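Setting Up a Large-Body Microphone in a Shock Mount

Media Room Guides, Rorbridge Community Learning Center

These instructions apply to all members who reserve the recording room at the Rorbridge center. They cover the mounting of a side-address microphone in an elastic shock mount, the adjustment of the stand, and the return of the equipment at the end of a session. Members who bring their own microphones should follow the same steps.

Before you begin

Confirm that the following items are on the table:

Microphone
Shock mount with swivel joint
Floor stand
Microphone cable
Pop filter
Soft dry cloth

Turn the input level on the mixer all the way down. If phantom power is on, switch it off and wait before connecting or disconnecting anything. The stand should be opened fully and its legs locked before any weight is placed on it.

Step 1. Attach the shock mount to the stand

Hold the shock mount still and turn the stand pole into the threaded socket at the base of the swivel joint. Turning the mount itself tends to twist the elastic cords against each other. Stop when the joint is seated firmly. If the threads do not match, ask at the front desk for an adapter; do not force the connection.

Tighten the knob on the swivel joint by hand. Pliers and other tools are not permitted.

Step 2. Inspect the cords

The cords hold the inner ring away from the outer ring, and they are the only part that keeps footsteps and table knocks out of a recording. Check that each cord is seated in its notch and that none is frayed. A mount with a missing cord should be returned to the desk and exchanged.

Step 3. Seat the microphone

Open the latch and lower the microphone into the inner ring with one hand while the other supports it from beneath. Do not let go until the latch is closed. The inner ring should grip the body firmly without pressing on the grille. A microphone of the wrong diameter will either slide through or stretch the cords out of shape, and a smaller or larger mount should be requested. 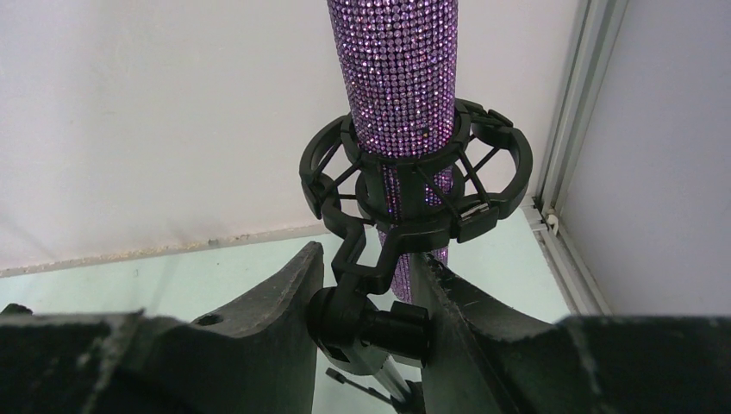 Prepared by the Equipment Coordinator, Media Services

Microphones with a decorated body, such as one covered in rhinestones, require some additional care. Raised stones can catch on the inner ring as the microphone is lowered, so the ring should be opened as far as it will go before the body is inserted. Do not rotate the microphone once the ring has closed on it. To change the direction it faces, open the latch, support the body, turn it, and close the latch again. The end of the body should hang clear of the bracket and the swivel joint, so that nothing hard touches it when the stand is moved.

Step 4. Connect the cable

Line up the pins and push the connector in until it clicks. Leave a short loop of slack and fasten it to the stand pole with the strap provided. A cable that hangs straight from the microphone will carry every movement of the floor into the recording and will pull the microphone off center over the course of a session.

Step 5. Set the height and angle

Raise the pole to the height required and lock it. Loosen the knob on the swivel joint with one hand while holding the mount with the other, set the angle, and tighten the knob again. Never change the angle by pushing on the microphone.

For speech, place the mouth 8 inches from the front of the microphone, with the pop filter in between. Singers may wish to stand farther back. The front is normally marked with a small logo or symbol on the body; if the marking is hidden by decoration, speak a few words at each side at a low input level and use the side that sounds fuller.

Step 6. Test the setup

Restore phantom power if the microphone requires it, and raise the input level slowly. Tap the base of the stand lightly with one foot. A faint thud is acceptable. A loud one usually means that the cable is tight or that the body is resting against the bracket.

At the end of the session

Lower the input level, switch off phantom power, and wait 2 minutes before removing the cable. Support the microphone before opening the latch. Wipe the body with the dry cloth. Decorated surfaces should be dabbed lightly, and no spray, alcohol or water should be used on them, as these may loosen the adhesive.

Return the microphone to its padded case. The shock mount may remain on the stand. Damage of any kind, including loose stones or stretched cords, should be written on the equipment slip and handed in at the front desk.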